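The Table Nobody Would Take

My aunt left me a dining table. She also left me a fondue set, a subscription to a magazine about canals and a note asking me to be kind to the neighbors, but the table is the thing I have had to think about every day since July.
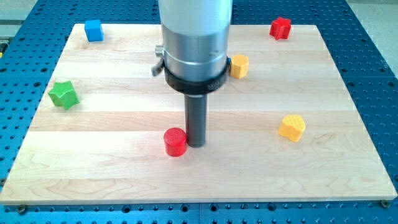 It seats ten. I live in an apartment that seats three, provided one of them is willing to be partly in the hall. When the movers called from the curb at seven in the morning to ask whether I had measured the stairs, I said of course I had, and then went to look for a tape measure.

I mention all this because I've spent the months since talking to people who deal in other people's tables, and I'd like you to know I came to the subject with a bruised shin and a grudge.

The grudge is widely shared. Ask anyone who clears houses for a living what they can't shift and they will say "brown furniture" before you've finished the question. Brown furniture is the trade's name for everything your grandparents saved up for: sideboards, bureaus, wardrobes with a mirror inside the door, and above all the big dining table with the extra leaf that lives under a bed. It was built to be handed down. The people it was to be handed down to have moved into smaller places and eat on the couch.

Didier Leblanc has run the auction room in Restdale long enough to have sold some of the same tables three times. "The first time, they were fighting over it," he told me. "The second time, two people were polite about it. The last time I bought it myself so the family wouldn't see it go for nothing." He wouldn't say what he paid. He did say he eats breakfast at it, alone, at one end, like a minor duke.

His saleroom smells of floor polish and egg sandwiches. On the morning I went, a walnut table with carved feet came up early and sat there under the lights while he coaxed. He opened at 300 dollars, which got a laugh from the back. He came down in steps, each a little more wounded than the last, until a woman in a rain jacket put her hand up for 30. She told me afterward that she wanted it for potting tomatoes.

I was scandalized on the table's behalf, and then remembered that I had tried to give mine to a church.

The church said no, very nicely. So did a school, a theater group and a cousin in Parry who has four children and, I would have thought, a use for any flat surface. The cousin said they were "more of a counter family." I hadn't known families could be that. I went home and looked up counters, and I can report that people will pay 2000 dollars for one made of a material whose chief selling point is that it looks a bit like a table.

Mircea Pascu thinks we are all being silly and that it will pass. He repairs tables in a former dairy outside Prendham, with a radio that gets one station and a dog that doesn't get up. His own pride is a long oak refectory table with the year 1715 cut into the underside, which he made me lie on the floor to see. Somebody had cut it carefully and then, by the look of the five, gotten bored.

"Three hundred years of soup," he said, giving the top a slap. "You think it cares what's in fashion?"

I asked whether the date was real. He said probably not, people used to add them to push up the price, but that it was a very old fake and he respected it.

Pascu's theory is that a big table makes people behave as though they have company. His customers bring him one they've been meaning to get rid of, he takes off the white rings and closes up a split, and then they find they have to invite somebody over. Half of them phone him later to complain about the cost of lamb.

Against him I should set Ok-hee Wi, who writes about small homes and lives in one, and who has no patience for any of this. She grew up in a house with a formal dining room that was used at New Year and for folding laundry. "My mother dusted that table every week of my childhood," she said. "Nobody has ever added up those hours." Her own table hangs on the wall on a hinge. When dinner is over she folds it flat and hangs a calendar on it. I ate noodles there and they were excellent, though I did have to stand up to let her reach the sink.

She asked what I was going to do with my aunt's. I said I was weighing my options, which was a grand way of describing climbing over it to reach the window.

There are options, as it happens. A store called Tirance will cut an old table down and sell you back the coffee table inside it, as if it had been in there all along. I sent them the measurements. They sent a drawing. It was a handsome little thing, and I looked at it for a long time with my elbows on the original, and didn't write back.

What I did in the end was knock next door. Bit-na Yeon and Gyu-bin Myung have the apartment across the landing, the same as mine but the other way around, and I'd never done more than nod at them over the recycling. My aunt's note was on my conscience. They came at eight with a pot of something under a towel and their own chairs, because I only have the three. We had to put the lamp in the bathtub. Myung sat in the hall.

They want to know when the next one is. I have taken the leaf out from under the bed to see whether it still fits, and now I can't get it back under.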